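Dremness writes the software that lets two-armed robots handle soft goods. The company was founded in Lenbridge by Maite Soler and Maximiliano Casado and employs 52 people in perception, motion planning and developer tools. 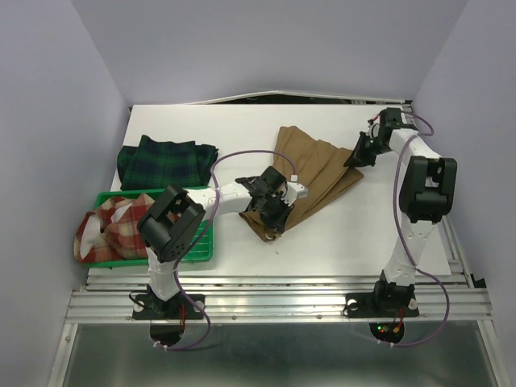 **OUR WORK | Cloth Handling**

Fabric has no fixed shape, and a plan made for one fold seldom fits the next. Our planner, Stullov, assigns each arm its part of a task and revises the motion as new camera views arrive. Grasp points are chosen from edges, hems and folds. Every release is tested on 600 recorded trials before it reaches a customer.

Ms. Soler directs perception research. Mr. Casado is responsible for control and for Coşkun, the replay tool with which engineers review a run one step at a time and compare the planned path with the measured one. Both products are licensed to laundries, garment makers and university laboratories.

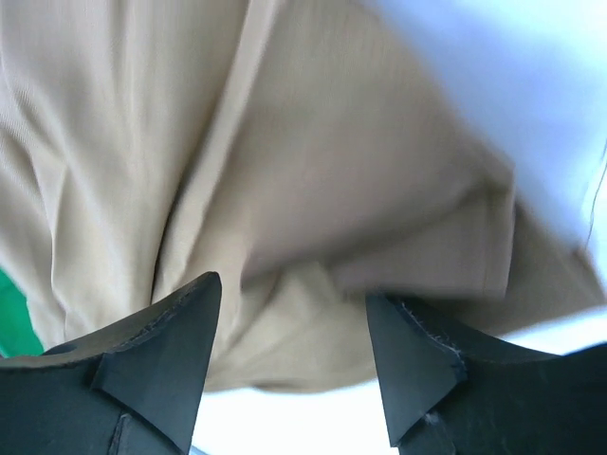
*Tan cloth between the gripper fingers, with a hemmed flap at right.*

Requests for an evaluation license may be sent to the Lenbridge office. Applications for the November intake of interns are reviewed by the engineering staff.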